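Pillow Pickup with a Two-Handed Humanoid: Group Report, Team Kukance
Submitted March 12, 2024 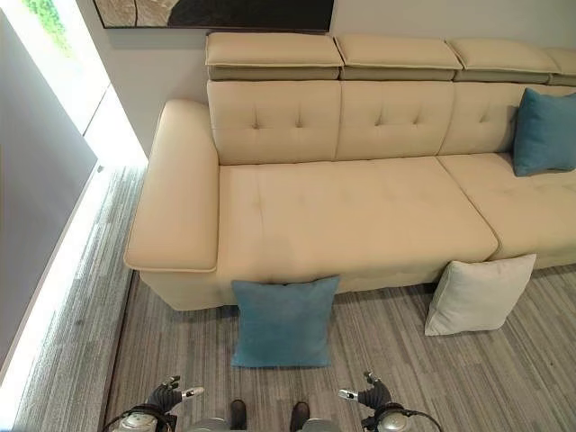
Wenceslao Lagos asked after the interim talk why the group had kept a fixed pickup order when the planner could choose the nearest pillow itself. His view was that a fixed order hides planner faults, and that the final test should include at least one block without it. Section 3 was changed accordingly.

1. Task
The robot stands facing a sofa. Pillows lie on the seat or lean against the base at floor level. Each pillow on the floor is to be grasped with both hands, lifted, and set on the seat cushion. A pillow already on the seat is to be left alone. Pale pillows near the sofa are the hard case for segmentation, as the leather is close to them in color. The teal ones separate well from both carpet and leather.

2. Software
Two modules were written by the group. Ata handles detection and returns a center point and tilt for each pillow. Rusnák plans the approach and the squat depth. Gallard, the logging tool, was taken over from last year's group with small fixes to the timestamps. Ata was trained on 2380 labeled head-camera images. Of these, 2115 were kept after duplicates were removed.

3. Procedure
Block A used the fixed order, left to right. Block B let Rusnák choose. Each block had 30 trials. A trial ended when all floor pillows were on the seat, when one was dropped twice, or when the operator pressed stop. Pillow positions were reset by hand between trials.

4. Results
Block A: 17 trials completed. Most failures came from a low grasp, with the fingers closing on the corner of the pillow.
Block B: fewer completed. Rusnák changed target during the approach in several trials, and the feet had to be repositioned. The fault was not visible in Block A, as Lagos had expected.

5. Open items
Target choice should be locked once the squat begins. The tilt estimate for pale pillows needs more training images taken in strong window light. Grasp height is still set by hand in the config file.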